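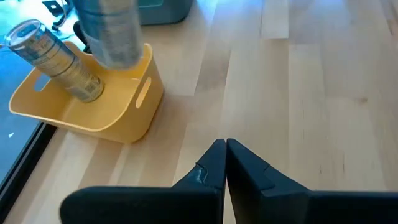 How to sort drinks cans into coloured bins

In our club room in Kestby we keep many kinds of drinks, and before each open evening we must find the right one quickly. Since April I sort them by colour of bin. You need a strong table, a few plastic bins and a little patience.

1. Choose the bins

Take bins with rounded corners and a handle slot at each short end. The slots are important when the bin is full, and you will carry it with two hands. Each kind of drink gets its own colour. Write the colours on a card and hang it near the door.

2. Prepare the table

Wipe the table and let it dry. Put the bins in one row along the far edge, with the long middle part free for your work. Stand the cans at the sides, near the rails, until you know where they belong. I begin with the red ones and put them in the green bin - you can do it otherwise, but please keep the same order every time.

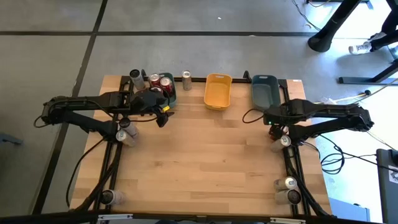

3. Fill one bin at a time

Hold each can upright and look at the lid from above. The pull tab must be closed and the rim must have no dent. The colour of the tab also helps: a blue one is easy to notice among plain silver lids. Then turn the can and read the label, and put it down gently with the lid up. Do not throw cans in, they get dents and then they do not stack.

4. Carry the bins to the shelf

Lift with straight back. If the bin feels too heavy, take out 2 cans and try again. Our shelf has place for 36 cans, the rest stays under the stairs.

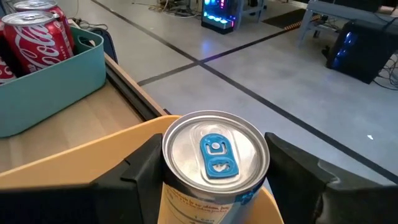 Written by M. Watkins, Kestby
Last changed: 21 July 2025

Some readers asked what to do with mixed packs. I open them and sort every can separately - it is slower, but later you find everything.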